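Progress report for the Isaksson fund, covering the period to the end of August

**Grant:** Duvisstead evening and weekend classes for adults returning to maths and English

## Where we are

The classes have now run for two terms. We offered four groups in the first term and kept the same number in the second, two for maths and two for English. The Duvisstead library gave us the upstairs room as agreed, and we used the old Skisport shop on the high street for the weekend groups once the lease was signed. The lease took longer than we told you it would, so the weekend groups started three weeks late. We made up the time by adding half an hour to each class until the end of term.

Most learners heard about us from a friend or from the job centre. The leaflets brought in very few people and we do not plan to print more.

## Attendance

Attendance was steady in English and patchy in maths. The maths evening group lost several people after the half-term break, mostly through changes to shift work at the packing plant. We moved the start from 6 pm to 6.30 pm and some of them came back. At the end of the second term 17 learners were ready to sit the entry-level maths paper, and the exam centre has confirmed places for all of them.

English reading went well. Writing is slower. Many learners can say what they want to put in a letter but stop when they have to spell it, and tutors have started to let them finish a full draft before any spelling is corrected.

## Spending

We are within budget on tutor pay and over on heating. The Skisport building has one old boiler and it heats the whole floor or none of it. We spent £400 more than planned here and have covered it from the printing line. Travel help for learners came to around £300, a little under what we set aside.

The Tesis workbooks were bought in one order at the start. They have lasted well, but the maths book moves too fast from whole numbers to fractions and the tutors have been writing their own sheets to fill the gap. We would like to use part of next year's materials money to have these sheets typed up and copied properly.

## Teaching

Tutors asked for all written work to be done in pencil in the first term, in maths as well as English. Learners who had not written much since school were more willing to try an answer when they could rub it out. We will keep this for new starters and leave it to the tutor after that.
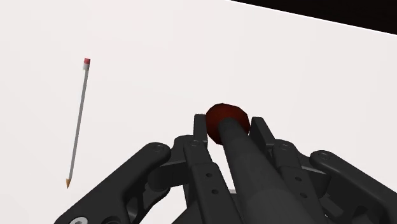
Two tutors finished their basic training in teaching adults with dyslexia. A third is part way through and should finish before Christmas. We still have no cover for the weekend maths group when its tutor is ill, and one class was cancelled for this reason.

## Next term

- Open enrolment a fortnight earlier, in August
- Find a cover tutor for weekend maths
- Get a quote for a second heater at the Skisport building
- Agree the library room for the full year

We would like to carry the unspent travel money into next term and ask for your agreement to this. A full set of accounts will follow with the year-end report.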